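Bench 6 - Open Chassis Inspection, Desktop Units
Site: Flindbridge
Inspector: Osamu Kobori. Second check: Iñaki Aguirre.
Last updated: June

Complete before any part goes into an open unit. Enter OK, HOLD or N/A and write the comment on the same line.

1. Power cord removed from unit and from wall outlet - OK. Cord hung on hook.
2. Ground strap tested at bench terminal - OK. Strap 46 replaced, clip was loose.
3. Side panel off and stored on lower shelf - OK.
4. Asset tag matches work order - OK. Order 117.
5. Power supply label legible without moving the unit - OK. DELL label, 80 PLUS badge, CE and UL marks.
6. Socket load plate open, lever clear of the contacts - OK. Do not set tools on the board while the plate is open.
7. Memory slots and mounting screws, visual check - OK. One module in the uppermost slot. Do not reseat under this order.
8. Processor held by its edges only - OK. Nothing to touch the underside.
9. Parts fixture upright, square holders free of debris - OK. Wipe with dry cloth only. 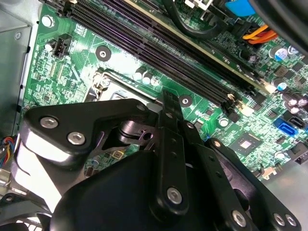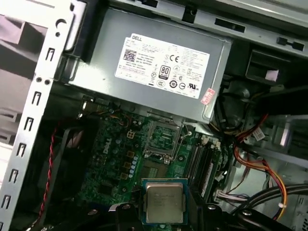
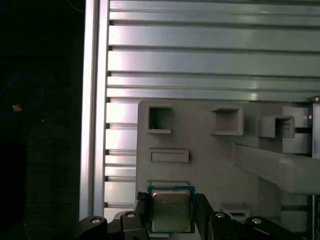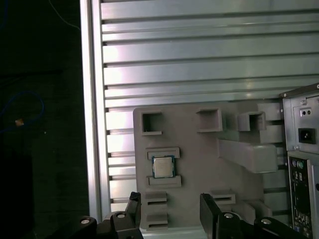

Comments

Item 2: Old strap cut up and discarded. Spare straps are in the Koyama drawer. Reorder when the last bag is opened.

Item 6: Aguirre asks that the socket be checked again with the hand lamp immediately before the processor goes in. Bent contacts are easy to miss from a low angle. Add as 6a at next revision.

Item 7: Cables near the board are to be held back by hand during installation. No tape on the wires - residue was found on a Dullo unit last month.

Item 8: If a processor is dropped, even onto the mat, mark HOLD and bag it. It does not go back in the fixture.

Item 9: Form still lists the old Trinville tray. Strike that line and write "fixture".

Open items: hand lamp battery low. Bench mat due for replacement, part 600 on the stores list. Kobori to order both.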